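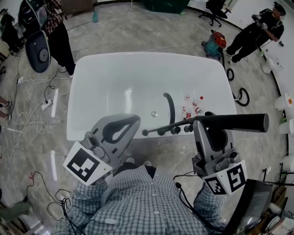 Colleen Lévesque
Jan 25, 2022
Our club's second build season is on the bathroom task, and I promised the Katberg folks I'd report back, so pull up a chair. We collect our demonstrations with the hand-held grippers, one in each hand, and then the students train on them at home. The tub has been a lovely teacher! A long black bar with a thick grip on one end is no trouble to hold in the right gripper, but try keeping the marker blocks in view while you lean over a white basin with those little red-capped bottles sitting in it. We're aiming for 30 clean runs before we let Stollivell (the students' name for the arm) have a go.

hgrewal
Lovely to hear from you, Colleen. I do wonder about starting with something that long, though. Our kids at Leltum did the small bottles first and built up their confidence – the bars came weeks later.

Colleen Lévesque
Fair point, Hemant, but mine get bored silly with bottles. They'd rather struggle with something big and feel they've earned it.

saimi_j
I'm with Hemant on this one, sorry! Also, please tape down your cables. I see plenty of loose ones on that grey tile, and we lost 2 afternoons to a pulled plug in August.

Colleen Lévesque
Noted, Saimi, and I've put Karine in charge of the tape. She's thrilled, as you can imagine.

hgrewal
Tell her the cloth kind comes up cleaner. And do post your runs when you have them, bored students and all, I'd love to show my group.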